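Subject: Re: [homemade-care] Shea hair butter going grainy
Date: 27 May 2018

On the grainy butter, it's the cooling. Shea that cools slowly on the counter sets up in little beads. I melt mine gently, stir in the oil, then put the bowl straight in the fridge and whip it after 60 minutes.

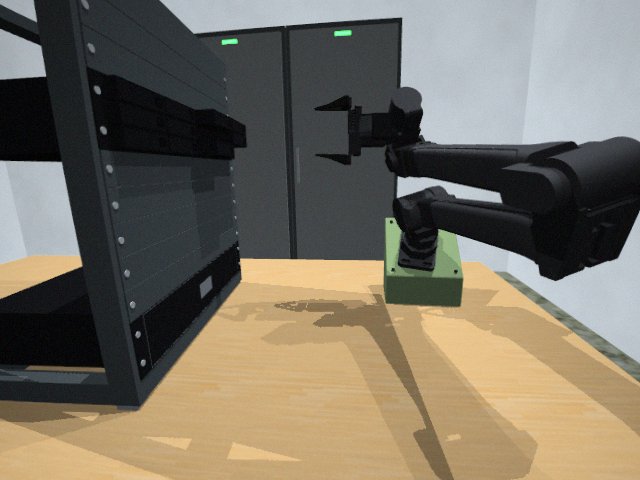 Sydorenko wrote:

> I tried the fridge with my February batch and still got beads. Could it be the shea? Mine is the unrefined one from Vimness, and I only heat it until it just goes clear.

Could be. Unrefined shea sometimes needs longer on the heat. Keep it melted over low heat for roughly 20 minutes after it clears, then chill it. I had the same trouble with a bag from Bastden until I stopped rushing that part.
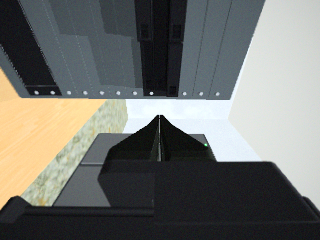 My current mix is softer than the one I posted over the winter. The old one sat on top of my hair and never sank in. I pour it into flat tins now and label the lids, plain gray ones, the same sort of medium gray as those cabinet panels, so a black marker shows up well. Leave a little room at the top -- it puffs up when whipped.

## What goes in

- 100 g shea butter
- 2 tablespoons jojoba oil
- 7 drops lavender oil, added once the bowl is cool to the touch 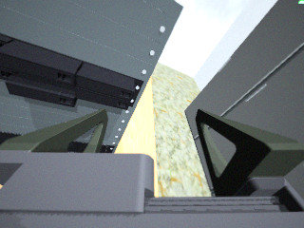 ## Using it

Rub a pea-sized bit between your palms and work it through the ends while your hair is damp. Skip the roots if your hair is fine. No water goes in this, so keep wet fingers out of the tin.

If anyone has used the Husum jojoba, let me know if it has much of a smell. The price is good but I don't want a whole bottle I can't use.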